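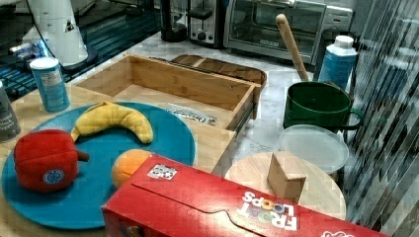 The first thing Kanini Kombo did when I sat down was hand me a bone folder and a stack of covers. I'd come to interview her about Mosoti, the tiny comics press she runs out of what used to be a shoe repair shop, and I figured we'd do the usual thing with coffee and a recorder. Nope! It was Tuesday, the printer had delivered that morning, and there were 200 copies of Okora waiting to be folded and stitched.

So I folded. Badly, at first (my opening three went straight into the reject box), but you get a rhythm going after a while and then it's hard to stop.

Okora is a two-color comic about a ferry pilot who keeps taking on passengers she went to school with. Felista Wanyama wrote it over one long winter and Jeptoo Mwakyusa drew it, mostly at night, mostly in brush pen. They've never lived in the same city. Jeptoo told me over the phone that she used to get script pages as voice memos, with Felista doing all the parts, and that the pilot's grumpy slouch comes straight out of how Felista says the word "fine."

I love this book. I read it standing up at the cutting table and missed my train home.

Money is the part Kanini talks about last and worries about most. Their first crowdfunding campaign, for an anthology called Susero, reached its goal and still lost money, thanks to a postage increase and a fold-out poster she now calls "my expensive child." For Okora she skipped the poster and had backers pay shipping once the books were printed. A few people grumbled. Most paid within the week.

"I'd do another fold-out tomorrow," she said, while I pretended to look shocked.

Next up is Stirnasari, a ghost story in 4 parts by Nikola Babić, who has been mailing in pencils so faint that Kanini scans each page twice. The first part goes up for preorder in October. I've seen six pages, and there's a staircase in there I still think about when I'm brushing my teeth.

I went home with ink on my cuffs and a signed reject copy, staples crooked, cover folded by me.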